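Sunday, kitchen table, tea going cold

I promised myself I'd get the bench rules out of my head and onto paper this weekend, and the clean copy is done, so tonight I'm allowed to ramble. It grew, of course. I sat down after lunch meaning to fix the paragraph on hands (the one everybody grumbles about) and by four I had scratched out most of the first page and was arguing with myself over the word "idle."

The old sheet is still the one we inherited from Tavus, and it was written for a single arm doing the same lift all day long. It says "keep clear while the robot is moving," and I have no quarrel with that, but our two arms spend a good part of every session standing still and being perfectly able to move. The person at the controls is thinking, or scratching an ear, or listening to me talk. A newcomer sees a quiet arm and reaches in to straighten the pencil case, and who could blame them? The sheet as good as tells them it's fine!

So the new first rule talks about the table and leaves the moving out of it. While the session light is on, the wood belongs to the arms, all of it, including the corner nearest you that looks so harmless. If something needs straightening you say "hold," you wait to hear "holding" from the operator, and the fingers get opened before your hand goes anywhere near. I like having both words said out loud. I had it as a nod at first, and then remembered that the operator is usually looking at the wrist view and couldn't see a nod from across the bench if you did it with your whole body. 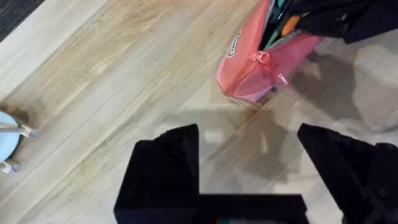
Zhenhua Lu thinks I should go further and have the drives cut every single time, hold or no hold, and told me so at some length on the phone this afternoon. A spoken answer is only as good as the person's attention, was the argument, and by the end of a long session nobody has much of that left. I said that cutting power lets the arms sag onto whatever is under them, and Zhenhua said then park them first and cut second, and write it in that order. We went around it a few times. I've ended up with two levels, which I'm happy with tonight and may hate by midweek: spoken hold for moving an object, full park and power off for anything to do with the arms themselves, cables and clamps included. If you're not sure which one you're doing, you're doing the second.

Then there's the matter of soft things, and I do have feelings about this. The sheet from Lelasus that we were told to adopt has a lovely table of blocks and boxes and bottles, with a grip setting for each, and not one word on cloth. A fabric pouch has no proper size. You take it by the end and the other end does as it pleases. One arm can have a perfectly good hold and the second can come in at the height the pouch used to be, and find it's lower now, and press down into the wood looking for it. So my rule is that the arm with the grip stays put until the other one has either taken hold or backed off, and the two never travel at once with cloth between them. It makes for slow sessions. I've tried to be kind about that in the wording, since the people who'll be slowed down by it are the same ones I eat lunch with.

I also wrote, and rewrote, the bit on what else is allowed on the table. My first draft said nothing at all, a bare bench, as strict as you like. Ifigeneia Kyriakidis pointed out that a bare bench teaches a robot about bare benches, and she's right, of course she is, I've said it myself in meetings. So the clutter stays, but it gets treated as part of the setup. The cup on its saucer, the blue bottle, the white tray, the dish in the corner: whatever is out when the session opens is written on the card, stays put until it closes, and is empty of anything that could spill. No one's actual drink goes on the bench. Your drink lives on the shelf by the door, and yes, that includes me, and I have been told.

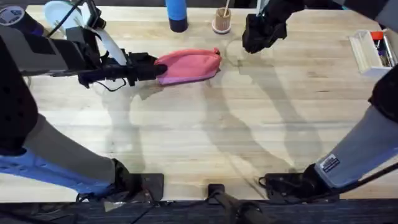 ## Later, after the dishes

Came back to it with a biscuit. I wanted to get down the part about stopping, while the conversation with Ifigeneia is still fresh.

She wants a proper definition of a bad attempt, and I've been dodging that since April. At the moment each operator decides privately when to give up on a pen that won't go in. Some people push a little harder. Some let go and start over, and some (I'm one) fiddle for ages out of stubbornness. None of it gets written down, so when we look back over a batch we can't tell a hard task from a tired person. She'd like a limit of 3 tries, then open the gripper, back away, mark it failed and keep the recording. I was stingy about the keeping at first. Failed ones take up room and they're dull to look through. But if we throw them out we'll only ever have a record of ourselves being clever, and the folks at Plostex who get the recordings from us have asked very nicely, more than once, for the clumsy ones too.

What I added to hers is about force. Pens are long and thin and a gripper holds them at one spot, so when the tip catches on the lip of the case the whole thing wants to swing. Pushing is the natural thing to do and pushing is wrong. Lift, look, come down again. I've asked for the tip to be visible in the wrist view before any downward move, and for the operator to lift straight back up if it can't be seen. 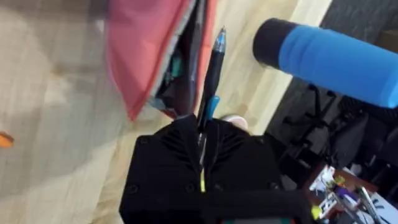 I know it sounds fussy. I did wonder whether it belongs in a rules sheet at all or in the training notes, and I've gone with the sheet, for the simple reason that people read the sheet. The training notes live in a folder called Bai, after the first setup, and I'd bet my good scissors that I'm the last person to have opened it.

What else. The stop button gets pressed on purpose at the start of each day, by whoever unlocks, and initialed. Sleeves up, lanyards off, long hair tied. Nobody runs a session alone in the room, even a short one, even me on an evening when I've only "one thing to check." Zhenhua was pleased with that last one and I didn't mention how recently I'd have broken it.

The whole thing comes to 2 pages if I leave the margins narrow, and I do want it to stay at that, taped up where you stand and not filed away. I still haven't got a good sentence for visitors. "Behind the chairs" is all I have, and the chairs move. Maybe tape on the carpet. Must ask in the morning whether it'll leave marks.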